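3.2 The Bench Setup

I built the rig (I call it Isora) in a corner of the shared workshop at Grustano, mostly in the evenings after the laser cutter people had gone home. Senga Swanson helped me get the two arms bolted down and talked me out of my first layout, which had them side by side. We moved them so they reach in from different sides, and that one change got rid of most of the collisions I complained about in Section 2.

The work surface is a mint-green grid mat. I picked it for the lines, mainly - I can put an object back on the same squares between trials without measuring anything. It does have a few creases by now, and I never got them flat. Fig. 4 has both arms at the mat with one of the harder objects.
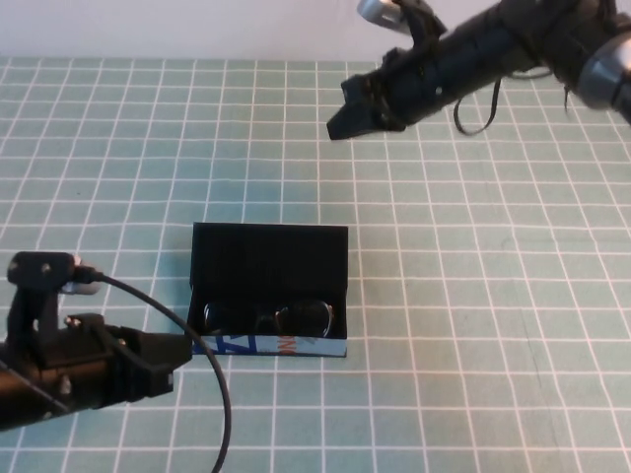

Figure 4. The two-arm bench with sunglasses in an open black box. The upper arm is held above the mat; the gripper of the lower arm is close to the left side of the box.

Sunglasses are a pain for this kind of work! Dark lenses in a dark box leave my depth estimates with very little to hold on to, and what I mostly get is the glints on the thin metallic rims. I ran 200 trials with this object in February, each one capped at 180 seconds, and logged them with Fluko, the little script described in Appendix B. The full log for all objects comes to 1478 entries, and I kept the aborted ones in. Senga wanted a lighter box for comparison - those runs are in Section 4.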